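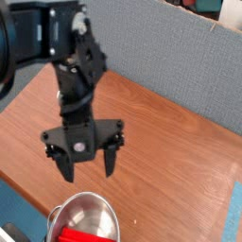 Pinto Hardwax Oil — Satin

For wood tabletops, benches, counters and shelves. Wipe on, wipe off, done. From Honness.

Sizes
Small tin, 200 ml
Shop tin, 1,000 ml

Colors
Clear
Honey
Dark Walnut

What it is

Oil and wax in one tin. Soaks in, leaves a low sheen, doesn't build up a plastic-looking skin. Grain stays visible and you can still feel it. Fix a scratch without stripping the whole top, which is the main reason people switch over from varnish.

Good for: oak, ash, beech, maple, walnut, cherry. Pine OK but goes on blotchy in Honey, test the underside first.

Not for: outdoor furniture, floors, anything already varnished or painted. Teak is hit and miss. Call before you order the shop tin for teak.

How to use

Sand to 150 or so and stop there. Finer than that and the oil can't get in.
Vacuum, then wipe down with a dry cloth. No tack cloths, they leave residue.
Stir the tin. Stir, dont shake.
Thin coat with a white pad or lint-free rag, along the grain.
Leave 19 minutes, wipe off everything that hasn't soaked in. Everything. Sticky tops are nearly always this step.
Overnight dry, then second coat, even thinner.
Light use next day. Keep water and hot mugs off for 6 days.

Dry times are for a warm room. Cold garage in winter, double it.

Honey vs. Clear

Asked a lot. Clear still warms the wood up a little, same as wetting it. Honey pushes it toward orange. On oak the difference is big, on cherry you'd hardly notice. Sample sachets of all three are in the drop-down, get those first if you're matching an existing table.

Lastum or Pinto?

Lastum is our harder finish, gloss only, slower to dry and a pain to touch up. Take Lastum for a bar top. Pinto for pretty much everything else. Do not mix or layer them, they won't bond.

Upkeep

Damp cloth, mild soap. No spray polish. Refresh coat once a year, or when water stops beading. Pleron pads are the right size for this and are sold seperately.

Safety

Rags soaked in oil can catch fire by themselves. Lay flat outside to dry or soak in water before they go in the trash. Never ball them up. Open a window while you work. Keep away from kids and pets.

Shipping

Ground only, no air. Orders in before 2 p.m. go out same day. Dark Walnut shop tins back in stock in August — small tins available now.

Questions on color or coverage, ask for Florencio Salcedo at the order desk. Have your table measurements ready.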